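Most arguments over two-arm cells are about speed limits and fencing. I would start with something duller, the state of the bench before a run. At Kisteva we logged 1,261 runs this spring, and the written rules said almost nothing about loose wire, trailing cables or what may be left within reach of the arms.

A rule for this fits on one page. List every part that belongs in the cell, give each a place, and have one person sign for it before power goes on.

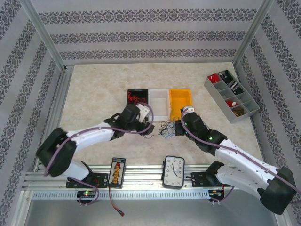

Iolanda Holanda disagrees, and told me that a signature only proves someone had a pen. She would have the start button locked until a second operator has checked the floor of the cell, and she would write that into the standard itself.

I can live with the second operator. The lock worries me — people work around locks by the end of a shift. Our current procedure runs to 37 pages, and clause 34 is the only one that mentions cables. That should change before May, even if the rest has to wait.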